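Covness Street Community Kitchen
Minutes of the May meeting

Start: 6 in the evening, upstairs room. Apologies were read, and last month's minutes were agreed with one fix (the soup night was at Groretti Hall, not the library).
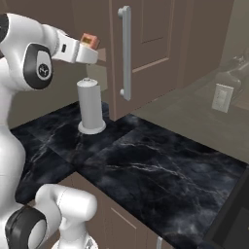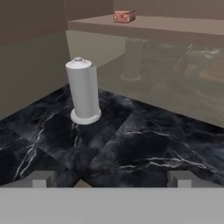
Dark marble counters

Minutes taken and typed up by I-seul Gil

1. Soup night
What a night! All the soup went, and people stayed well past closing to talk and swap recipes. The lentil pot was gone first, with the squash close behind. Groretti Hall has already asked us back for the fall and we said yes on the spot. Next time we want more bread and a second ladle, and the sign by the side door has to be bigger -- two families walked right past it.

2. Bread class
The new class has 15 people signed up, and the room at Sumampouw holds 15, so it is full. A waiting list was opened. There was a lively talk over whether to start with flatbread or a plain white loaf. Flatbread won because it can be mixed, cooked and eaten in one evening, and everyone goes home fed. The loaf moves to week two. Students should bring an apron and a container with a lid. Flour, salt and yeast will be there.

Someone asked if children can come. Yes, with a grown-up, and they don't take up a place on the list.

3. Recipe booklet
Really good progress. The pickles and the dumplings are typed, and the plum cake came in last week in lovely handwriting that we would like to print as it is. Still missing: the cabbage rolls, and anything at all for breakfast. It was agreed to give cups and spoons first and grams second. The title is still open. "Covness Cooks" had the most support, but a few people want to sleep on it.

4. Garden beds
Plirkutetti Nursery has offered us 5 trays of herb starts, to be picked up before the end of the month. Basil, parsley, dill, and maybe mint. Mint must go in a pot this time! The back bed needs digging over first, and a group will meet there early in the morning with forks and gloves. The hose has a split near the tap and needs a new end.

5. Storage shelf
The tall shelf is full again. Please label what you leave with a name and the month. Jars with no label will go to the swap table. The big stockpot is out on loan and should be back before the first class.

6. Any other business
A knife-sharpening evening was suggested and got a very warm response. I-seul will look for a free slot in the hall calendar. The tea urn drips when it is full, so fill it to the lower line for now.

The meeting closed with leftover plum cake. Next meeting in June, same room, same time. Items for the agenda to I-seul, please.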